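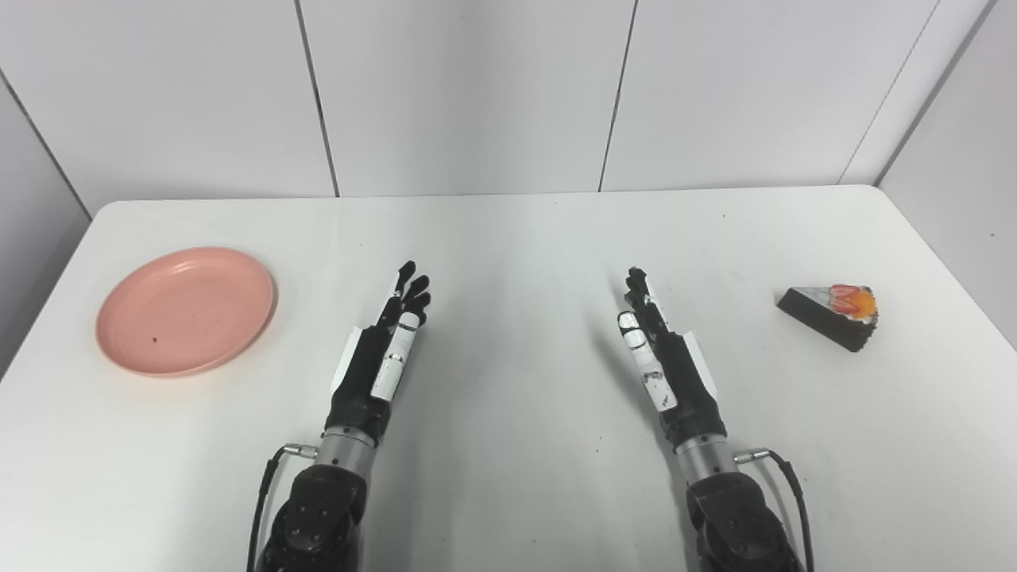 A server at the Rukar branch told me last month that she had no trouble cutting cake, it was getting the slice onto the plate that slowed her down, and could we please spend the session on that.

So that is what we'll do. Cutting gets two minutes at the end if there's time.

Slide 1. Plate and slice
Chocolate wedge, fruit or jelly on the wide end, pink plate with a raised rim. Ask the room: where does the point go? Let them answer. Most will say toward the guest. That is our house rule at Rikavier too. The Midumov kitchen sets it to the left. Either is fine if every plate at the table matches.

Slide 2. Numbers from the October banquet
105 guests, one dessert. 39 slices had to be moved again after they were plated. Pause here. Moving a slice twice smears the rim, and then someone has to wipe it.

Slide 3. Order of work
Plate down first, on a clear surface, within easy reach.
Check the inside of the plate under the light. Specks show up on plain plates.
Server all the way under the slice, from the wide end.
Lower the tip first, then slide the server out.
If the slice tips over, leave it on its side. Standing it up usually costs you the topping.

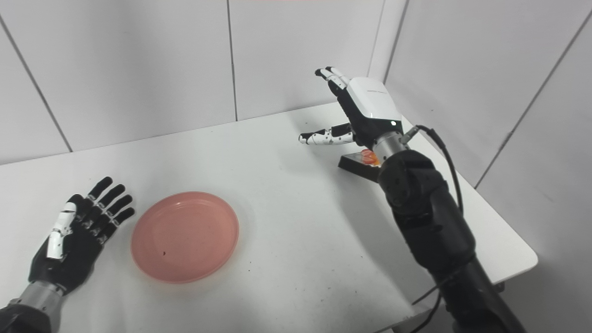 Talk and notes: Lenore Haskett, Service Training Lead, Rikavier

Slide 4. The empty plate
Spend longer on this one than feels right. People skip it. A shallow plate with a flat center is easy to load because the server lies nearly level. The rim is what catches you, so come in over it and don't drag. Pass the sample plate along the front row. Get it back before the next slide.

Slide 5. Practice
Pairs, 10 minutes, one slice and one plate each. Swap after five. Walk the room and watch wrists. Anyone twisting at the wrist should move the plate closer.

Slide 6. Questions
Someone will ask about heavier toppings. Glossy fruit slides when the slice is tilted, so keep it level and go slower. Someone will ask about the MacLeod order. It is 593 plates, delivery is not confirmed, and I don't have the color yet.

Leftover slices go in the walk-in, top shelf, covered. Plates to the dish station by 4 p.m.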